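Storing oranges from a whole crate, what do you do?
Home > Kitchen and Pantry > Fruit and vegetables
9 replies

edmund_p
Hello all. In January I order a crate of oranges together with my neighbor, and my half is 43 pieces this year. Last year I lost many of them to green mold before I could eat them. My kitchen is warm, the cellar is damp, and the balcony freezes at night. Where would you put them? I don't want to make only marmalade.
Edmund Pawłowska

Trunis
Fridge, bottom drawer, in a mesh bag. They keep for weeks. Whatever doesn't fit goes to the coldest room you have.

gethin_hill
Disagree about the fridge. Cold oranges taste of nothing. I keep mine in one layer on newspaper in the hallway and turn them every few days. Check the underside, the mold always starts where they touch.

Trunis
You can take them out an hour before eating, you know.

gethin_hill
I know, and I never remember.

Juma
Do not wash them before you store them! Wash only when you are going to use the peel. My mother wrapped each one in tissue paper and it worked very well, if one went bad the others stayed clean.

edmund_p
Thank you. The tissue paper I will try. Is it important what paper? I have only the thin kind from shoe boxes.

Juma
That is fine, if it has no print.

Irnberg
Wrapping is a lot of work for fruit you will eat in a month. And you can't see which ones are going soft. I gave up on it after one winter.

edmund_p
A report, as I promised to my neighbor that I would write one. I divided them in three: one part in the fridge, one part wrapped in the cellar, one part in the bedroom, which I do not heat. After three weeks the cellar had two with mold, the fridge none, the bedroom none, but there the skin became a little dry. For the taste I must agree with gethin_hill - the bedroom ones are sweeter, or at least they smell more.
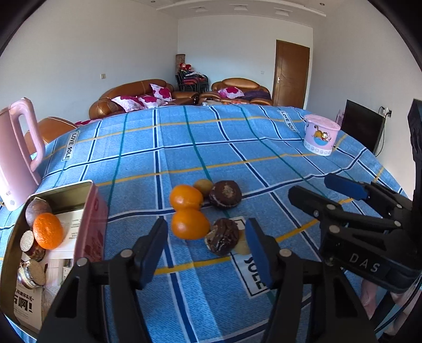 The cellar I will not use again, paper or no paper. Next year I take the bedroom for the first two weeks and the fridge for the rest. I also learned to sort on the first day: the ones with soft places or a damaged skin go directly to juice.

Irnberg
So the wrapped ones did worst. I rest my case.

Juma
They were in a damp cellar, Irnberg! Wrapped in the bedroom would be the fair test.

edmund_p
Juma is right, it was not the same conditions. I still have nine in the bedroom, so I wrapped four of them this morning and left the others open. I will write again when they are eaten or thrown away.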